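Bondenstead Toy Lending Store
Minutes of the Sorting and Stock Meeting
April 23, 2023
Workroom, Gratthorpe site

Present: stock desk, sorting bench, repairs bench, front counter, Kwan branch (by phone until item 5)
Apologies: Dornitz branch
Minutes taken by: stock desk

1. Minutes of the previous meeting

Accepted with one correction. Under "Shelving", the height of the lower rack should read 90 cm to the top of the upright. The figure given was for the rack in the front room.

2. Actions carried over

2.1 Label printer. New roll fitted. Labels printed before the change have a faint left margin and scan on the second or third try. Repairs bench asked whether they should be reprinted. Agreed to reprint only when an item comes back with a label that will not scan at all.

2.2 Lids for the clear tubs. Delivered. Thirteen do not fit the older tubs, which have a wider rim. Stock desk to return them and ask for the deeper version. Until then the older tubs stay on the bottom shelf without lids.

2.3 Door closer in the workroom. Still slow. Landlord has been told twice. Left open.

2.4 Dornitz transfer. The paper list and the stock sheet do not agree for building sets. Dornitz sent a note with its apologies saying the paper list is the right one. Stock sheet to be changed to match.

3. Stock figures

Stock desk reported 1353 items on the sheet at close of the last quarter, counting a boxed set as one item. Of these, 82 are marked "hold", meaning they may not go out until a part is found, a repair is done or a decision is made to strip them for spares.

Kwan asked why the hold number has gone up when the repairs bench has cleared most of its shelf. Stock desk explained that two kinds of hold are being entered under the same code. An item waiting for a repair and an item waiting for a missing piece both show as H. The repairs bench only clears the first kind.

Agreed: split the code. HR for repair, HP for parts. Existing entries to be recoded as each item is handled, with no separate pass through the shelves.

Front counter asked for the codes to be printed on a card by the till. Agreed.

4. Loose pieces

4.1 Present method. Loose pieces found in returned boxes are placed in a tray at the counter and carried to the workroom at close. The tray is tipped into the nearest open container. Sorting bench reported that this puts single blocks, play tools, vehicle parts and figures together, and that small pieces end up under large ones.

4.2 Sorting order. Sorting bench proposed sorting by type first and by color second. The present habit is by color, which came from the time when most of the stock was plain blocks. With mixed stock, color puts a yellow block and a yellow play tool in the same tub, and neither is then found by a person looking for it.

Kwan already sorts by type and reported no trouble, apart from pieces that could belong to two types. Kwan puts these with the larger type and writes the second type on the tub label.

Agreed types:
Blocks and bricks
Play tools
Vehicles and vehicle parts
Figures and animals
Kitchen and food
Unknown

The Unknown tub is to be emptied at each meeting. Pieces that have been through two meetings without a match go to spares.

4.3 Play tools. There was a longer discussion. These come back separated from their cases more often than any other type. The cases have molded recesses, so a missing tool is easy to see, but the counter does not open every case on return. Front counter pointed out that opening every case would add to the line at busy times. Compromise: cases are opened after the borrower has left, and the borrower is called the same day if a recess is empty. The deposit is not returned until the call has been made or the case is full.

4.4 Marking. Repairs bench asked whether loose play tools could carry the set number in paint pen. Tried on spare pieces. The number holds on hard smooth plastic and rubs off the softer grips. Agreed to mark on the hard part only, on the underside, in figures no taller than a fingernail.

4.5 Very small pieces. Anything that passes through the test ring is to be bagged at once and must not be left in an open container. Existing rule, restated for the record.

5. Containers

5.1 Types in use. Clear tubs, cloth sacks and grey sheet-metal bins. Cloth sacks are to be withdrawn. They cannot be wiped out and pieces catch in the seams.

5.2 Metal bins. Sorting bench is in favor of keeping them for play tools and blocks. Points noted:
Yellow pieces show up clearly on grey metal.
A sloping side lets a piece slide down to the floor of the bin.
Scratches and scuffs on the floor of a bin do not matter for use, but raised burrs do. Each floor to be checked by hand with a glove.
Smudges on the inner walls to be wiped with a damp cloth. No scouring pads, as they leave bright lines that are then mistaken for damage.

5.3 Fill level. Front counter asked for a fixed limit. Agreed that pieces in a metal bin should lie in one layer, with bare floor showing between them. A piece must be able to be lifted out without moving another. 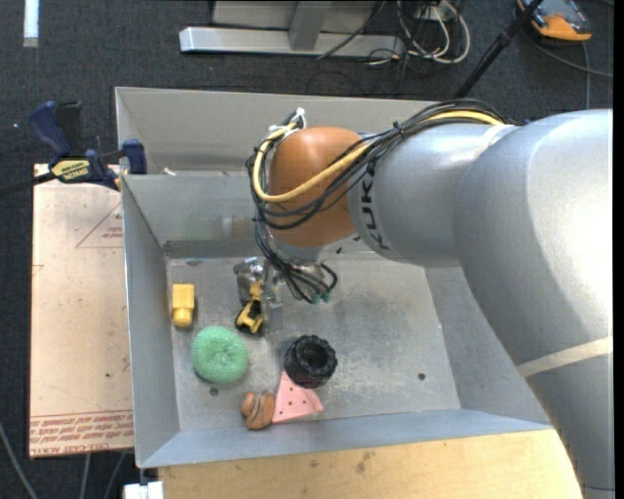 6. Cleaning

6.1 Hard plastic. Warm water and plain soap, then rinse and air dry on the rack. No change.

6.2 Play tools with moving parts. These are not to be put in the sink. Water stays in the trigger housing and the spring rusts. Wipe only. If a piece smells, it goes to the repairs bench to be opened.

6.3 Battery pieces. Remove cells before wiping. Cells go in the red box, never back in the piece. Front counter reported two returns with leaking cells. Both pieces have been taken off the sheet.

6.4 Drying rack. The lower tray has bent and no longer drains to the front. Repairs bench to straighten it or quote for a new one.

7. Shelving at Gratthorpe

Stock desk proposed moving the building sets from the back wall to the window side, so that the sorting bench has the back wall for containers. Objection from the repairs bench: the window side gets strong sun in the afternoon from July on, and box lids fade. Blinds were suggested. Cost not known.

Decision put off. Stock desk to measure the window and bring a price. In the meantime the metal bins stay on the floor under the bench, pushed back far enough that the kick board can be closed.

8. Branch matters

8.1 Kwan. Asked for spare wheels for the small wagons. Repairs bench has some from stripped stock and will send them with the next transfer. Kwan to send back the surplus animal figures at the same time.

8.2 Dornitz. The note also asked for a second set of type labels. To be printed once the list in 4.2 has been typed up.

8.3 Bondenstead main counter. Opening hours unchanged. The sign on the side door still shows the old hours and is to be taken down.

9. Any other business

9.1 The step stool in the workroom wobbles. Withdrawn until the foot is replaced.

9.2 Donations left outside the door when the store is closed. No action possible beyond the present notice. Wet boxes are to be opened on the day they are found.

9.3 The test ring at the counter is missing. The one from the workroom is to be used at the counter, and a second one ordered.

10. Actions

Stock desk: split the hold code; change the Dornitz entries; return the lids; measure the window; order a test ring; print the code card.
Sorting bench: write up the type list and send it to both branches; check bin floors for burrs; empty and fold the cloth sacks.
Repairs bench: paint pen marking of loose play tools; drying rack; stool foot; wheels for Kwan.
Front counter: same-day calls for empty recesses; take down the side door sign.
Kwan branch: surplus figures to Gratthorpe.

Date of next meeting to be set by the stock desk once Dornitz has confirmed which evenings it can attend. Items for the agenda to the stock desk in writing.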